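Counting waders at Algate, second winter

13/01/2022

I walked the sea wall at Algate two hours either side of high water. The tide was low for the date, so the birds stayed well out and only the nearest flock could be counted with any confidence.

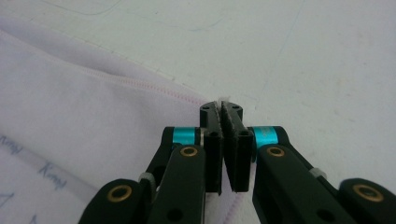
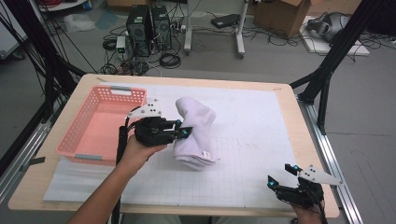 Dunlin came to 282, against nearly 1,000 in November. Knot I left blank. I used the 30x eyepiece throughout and stopped when the haze came up.

Sandrine Deschamps writes that the missing dunlin may be feeding on the north side, where she had 300 on the same tide. She suggests starting both counts at the same minute. I will try that on the next spring tide and enter the two sides separately.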